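Lorraine Rakena
09/03/2018

Moving a small office from one building to another. We did ours last month and a few people have asked how it went, so I'll put it all in one thread.

We had 16 desks, one meeting table, a kitchen and a store room that had not been sorted in years. The new place is on the second floor with a narrow lift.

First thing I'd do again: measure the lift before you get quotes. Depth, width, height and the door. Our meeting table did not fit and had to go up the stairs with the legs off. The firm charged extra for that and it was in the terms, so no complaint from me.

We got quotes from Kellodov and Viltia. Kellodov came out to look. Viltia did it over the phone. The phone quote was lower, but it left out packing materials and the parking permit. Once those were added there was very little in it. We went with Kellodov.

Parking. If the street has permit bays you need to ask the council to suspend them, and ours wanted ten working days' notice. I asked with eleven to go. Don't do that.

Boxes. We used 122 in the end. I had ordered far fewer and had to send someone out for more the evening before. Paper is what fills them. Go through the filing cabinets first.

Small boxes for paper and books, large ones for light things like cushions and coats. I know everybody says this. Two of us still filled a large one with ring binders and then couldn't lift it.

Label the side of the box and not the lid. Once they're stacked you can't read the lids. We wrote the room, the desk number and the owner's initials. Thick black marker. The coloured stickers we bought fell off in the van.

Salvador Falcão did our floor plan. He taped desk numbers to the floor of the new office the night before, with an arrow for which way each desk should face. The movers put everything down where it belonged and I hardly had to speak to them. Best hour anyone spent on the whole job.

Broadband: order it the day you sign the lease. We were told up to six weeks and it took all six. We ran on two mobile dongles for the first nine days and it was slow but fine for email.

Phones were worse. Our number was meant to be moved over at noon and it went over at twenty past four. If you take orders by phone, put a message on the website the day before with a mobile number on it.

Cost, since I've been asked. The budget was £2,000 for the move itself and we went over by the price of the stairs and the extra boxes. That doesn't include the new blinds or having the old place cleaned.
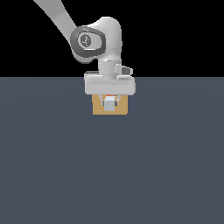 On cleaning: check what your old lease says. Ours said "professionally cleaned", so doing it ourselves wouldn't have counted. Keep the receipt and take photos of every room once it's empty, including inside the cupboards.

Meter readings at both ends, on the day. I took mine on my phone so they had a time on them. The electricity company had already sent an estimated bill and the reading got it corrected in one call.

Post. Set up the redirection for longer than you think you need. We paid for three months and I'm going to extend it, as the bank is still writing to the old address.

Things we forgot: the spare keys in the kitchen drawer, the bracket for the wall clock, and telling the water cooler people. They delivered four bottles to an empty building.

Still to do: shelves in the store room, a sign for the front door, and a home for the last six boxes marked "misc". I'll add to this in May when the deposit is sorted out.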